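Re: [monirville-water] Refill stations instead of fixing the main?

> The Losville line is past saving in one go, so the county wants to
> put in 6 refill stations while it works out the money for the pipe.
> People bring a bottle, fill it, go home. Vollora supplies the filters
> and looks after them for the first year. I think we should back this.
> It's better than what we have now, and what we have now is brown.

I read the Vollora packet twice and I still can't find the part where it says what happens in year two. There's a page on how nice the stations will look outside the library. There's a page on plastic waste. The cost of a replacement filter is given as "competitive," and I'd like to know with what.

I'm not against refill stations as such. I used the one at the Tuominen trailhead all last August and the water tasted fine. But that is a trailhead. People there want a drink. In Monirville we're talking about cooking, brushing teeth, mixing formula, and filling the dog's bowl. Try doing all of that out of something you carry home under your arm.

The packet also says the stations can serve 2,000 people. Serve them how much? If it means one bottle each per day, then fine, I believe it. If it means a household's drinking and cooking water, I'd want to see flow rates, and there aren't any. I asked at the county counter and was told the number came from the supplier. So the supplier says the supplier's product is big enough.
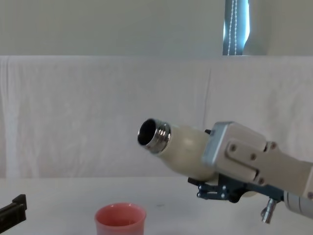 Tuominen had the same sales pitch, according to a list member there who wrote to me off-list, and the stations did get used, mostly by people who already owned a car and had a free half hour. Older folks on the hill kept drinking from the tap or kept buying jugs at the store. The filters were changed late both times that anyone checked. She didn't think the thing was a scam, just that the pipe dropped off the agenda once there was something shiny to point at.

That last bit is my worry too. The Losville main has been "next year's project" for as long as I've paid a water bill. Give the county a ribbon to cut and it will be next year's project again.

Then there's the grant. The earlier message says it covers 100 percent of the cost. I looked, and it covers 100 percent of the equipment. Trenching, hookup, the concrete pads and the winter heating for the spouts are all listed as "local share," with no figure next to them. I don't know what it costs to keep a spout from freezing in January, but I know it isn't free, and I know who pays the local share.

What I'd want before I put my name on any letter of support:

Test results from a station that has been running more than a year, done by a lab that Vollora doesn't pay.

The price of a filter, in dollars, and how often it needs changing with our water and not with somebody's cleaner water.

A written date for the first section of the main. If it slips, fine, things slip, but let's have one to hold them to.

Somebody on here will say I'm letting the perfect be the enemy of the good. Maybe. I just haven't been shown the good yet, only a packet about it. If anyone has the full contract and not the summary, please post it to the list. The link on the county page goes to the parks schedule.

> Can we get a yes or no from people by the end of the month?

No from me for now. I'll change it if the numbers turn up.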